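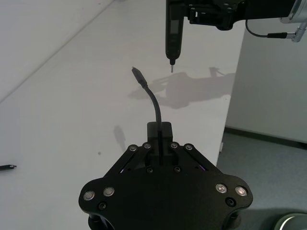

Entry 49: The Verner Bench

The undersigned submits the following account to the members of the Hiltidano Shared Workshop, as required of any party whose build occupies the white table for more than one month.

Work resumed at 10 in the evening. The first arm held the cable in its fingers, with the plug raised. The second arm held the screwdriver over the table, bit downward. Neither had been given an instruction.

The log kept by Skereo, the control program written for this build, shows 115 commands for the session. The undersigned entered 114. The remaining command reads, in full, "wait."

The members will recall that the bench was begun by the late founder of the workshop, and that the Kowalczyk bequest paid for its completion on the condition that no part of the original program be erased. That condition has been observed. The founder's portion runs to 200 lines, most of them concerned with the order in which screws are to be tightened. The word "wait" appears in it once – beside a note that a new builder should be allowed time to find the right socket.

The undersigned found the socket shortly before midnight. It was on the underside of the housing, where the drawings did not show it. The first arm then lowered the plug.

It is requested that the bench remain in place through July, and that the lights above it be left on.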